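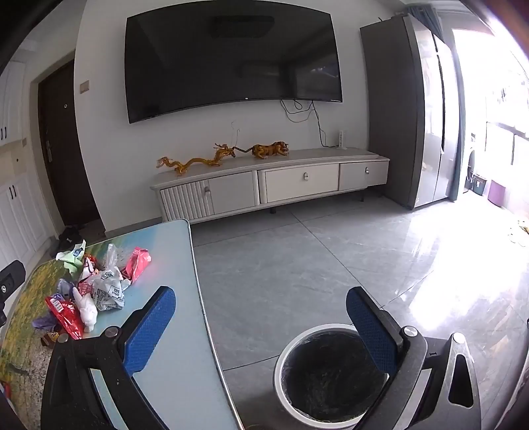
Home build takes on the snack table

An apartment in Sturow has become the test site for what its builder calls the least ambitious robot in the district: a machine meant to pick candy wrappers off a coffee table and drop them in the trash.

The project, named Nestus, began in October on a bench at the Pluvuvska shared workshop and has since moved home, where the supply of wrappers is better. The arm itself is still in pieces. For now the work is all in the hand, a pair of jaws with blue pads that gets carried to the table and aimed at one piece of litter at a time.

Crumpled plastic is a rotten thing to grab. It folds, it shines, and a bag that looked like one bag is sometimes two. The build log lists 206 tries on the first evening and gives the success rate as "let's not." By last month the log had reached 3,885 tries, of which 858 are filed under a heading that can't be printed here.

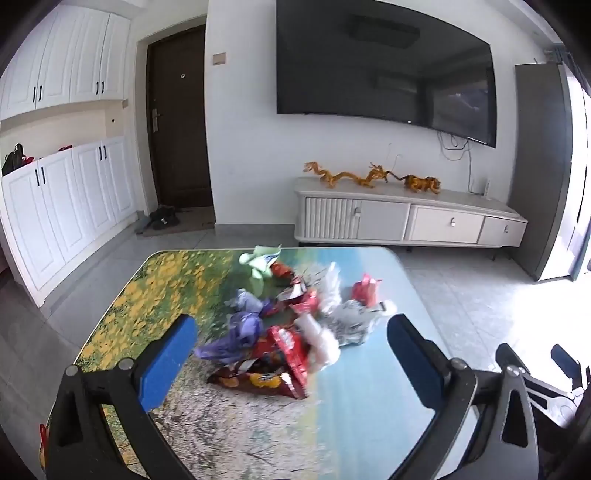
Page last changed: October, 4:40 p.m.

Other members of the workshop have been supportive in their way. One worked out that a person with two hands could have cleared the same table more than 700 times over by now. Another donated a sack of wrappers, along with an assurance that eating the contents had been no trouble.

The pads are the third set. The first were too smooth, and the second gripped so well that they wouldn't let go, a problem when letting go is half the job. The builder says the current ones do fine on stiff foil packets and badly on tissue. Thin shopping bags remain a matter of luck.

Next up is a secondhand motor from Zamudio, the surplus store behind the bus depot, which should allow the jaws to close without anybody squeezing. After that comes the arm, and then the trash can, which the log describes as "phase four."

Nestus will be on the bench at the next Pluvuvska open evening, doors at 6:30 p.m. Visitors are asked to bring their own wrappers.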